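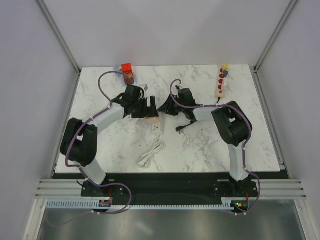 How to pass better with my weak foot?

Zainab Effiong
I play midfield for Oyewole reserves. My left foot passes go always behind the runner. Season starts in February. What should I practise?

Christos Andreadis
Use a wall, two metres away, left foot only.
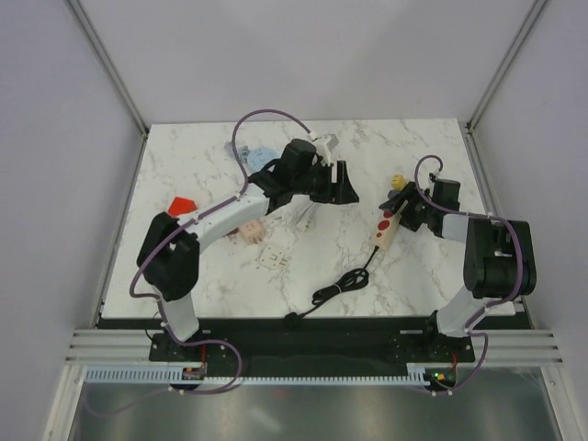
Your standing foot decides the direction, so point it at your teammate. Then practise in pairs. Stand like the two white-and-black arms, one on the left and one on the right, both turned to the centre, and pass to the middle.

Pitora
Just play more futsal.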